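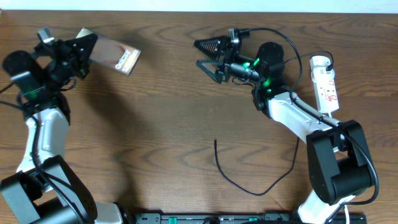 Stellby two-arm bench set on a wood tabletop: left gripper holding a flat card-like object, right gripper open.

Equipment > Tabletop Arms > Two-Arm Sets > Stellby Pair

Stellby Pair, two-arm bench set
Sold by Clolteo

$539 per arm, which is how it gets quoted in meetings. You will need two. Please write the larger number on the form the first time, because purchasing has a long memory and we get the phone calls.

What the price covers: two arms in white and black, a parallel gripper on each, and the rail they mount to. What it does not cover: the table, the power strip, the spare fingers, and the week somebody spends deciding where the cables go. Budget for all four. The Nastent finger pack is $100 and contains the fingers you will otherwise order in a panic in October, when shipping costs more than the fingers.

Choosing a table
Any flat one that doesn't wobble. We are asked whether wood is acceptable. Wood is fine. People have been putting things on it for years. If the grain is busy and you plan to use cameras, try a plain mat before you pay for better cameras.

Choosing a first job
Cards, sleeves and other flat items are a popular start, and a humbling one. Glossy surfaces throw light back at a camera, so set aside money for a decent lamp. One arm holding while the other reaches in is the usual reason for buying a pair. If your job never needs a second hand, buy the single arm and spend the difference on lunch.

Power and cables
Plan for a strip within reach of the bench, and leave slack for the full swing of each arm. Cable clips are sold separately. So is everything else.

Pair or Havlíček cell?
The Havlíček comes with its own frame and a door, and needs a room to match. The Pair needs a bench and some patience. We sell both and have no shame about either.

Service plan: $569, covers both arms for 12 months. Yes, it costs more than one arm. We have noticed too. Crashing the arms into each other is covered once.

14 comments | 6 shares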